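Dendik Positron Moderation Project
Progress report to the Nisbet Fund for Applied Physics
Reporting period ending 13/11/2023
Prepared by Hamish Shearer, project lead

1. Status

The project is on budget and behind schedule on one work package. The source and transport line at the Drekasville laboratory has been under vacuum since August. The moderator stage is installed and has been through one full conditioning cycle. The trap is assembled but has not yet been tested with beam. We ask the Fund to note a revised date for the trap work, set out in section 5.

2. Source and transport line

The transport line was rebuilt after the leak reported last period. The fault was traced to a flange at the second bend, where the knife edge had been scored during an earlier assembly. The flange was replaced and the whole section baked out again. Base pressure is now within specification and has stayed there through two building power outages.

The solenoid coils were rewound by a contractor in Madham. Field uniformity along the straight section was mapped with a Hall probe and meets the design figure. There is a small dip between coils 3 and 4, caused by the wider gap left for the pumping port. Murdo MacBrayne has modelled the effect and expects a slight broadening of the beam at that point. A correction coil has been drawn up but will be wound only if the beam measurements call for it.

3. Moderator

The moderator is a solid neon film grown on a cold copper cone. Growth is controlled by gas pressure and cone temperature. During the first conditioning cycle the film was grown, annealed and left in place for 480 hours while the slow positron count was logged. The count fell steadily, as expected, and was restored by regrowing the film. The rate of decline was higher than in our proposal. We believe residual water vapour is the main cause, and a cold baffle has been ordered for the upstream side.

Detector calibration was completed before the cycle began and repeated after it. The two calibrations agree within the stated error. The raw count files and the analysis scripts are stored on the laboratory server and can be supplied to the Fund's reviewer on request.
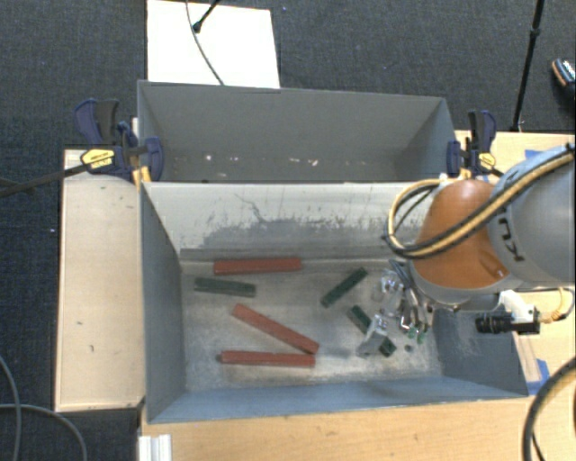
4. Trap and gas handling

The trap electrodes were delivered late by the machine shop and two were returned because the bore was out of tolerance. The replacements have been measured, cleaned and fitted. Electrical isolation between neighbouring electrodes has been checked at full working voltage with no breakdown.

The buffer gas system is plumbed and leak tested. The flow controller drifts when the room is cold, and its zero is now recorded at the start of each shift until the supplier can service it. The control software runs the fill, cool and eject sequence on dummy signals. Timing jitter on the eject pulse is acceptable for this stage.

5. Schedule changes

First beam into the trap moves back by three months. The delay comes from the electrode deliveries and from the extra bakeout. The lifetime measurements move with it. The target chamber design is not affected and will be submitted for review as planned.

6. Budget

Spending on equipment is slightly above the profile for the period because the cold baffle was brought forward. Travel is underspent. We propose to move the unspent travel money to equipment, which leaves the total unchanged. No request for added funding is made.

7. Radiation safety

The annual source inspection was passed with one minor action, a faded label on the storage cabinet, now replaced. Badge readings for all staff were at background level.

8. Work for the next period

Fit the cold baffle and repeat the conditioning cycle. Measure beam width on both sides of the pumping port and decide on the correction coil. Put first beam into the trap and record storage time against gas pressure. Submit the target chamber drawings.

Questions on sections 2 and 3 should go to Murdo MacBrayne, and all others to Hamish Shearer.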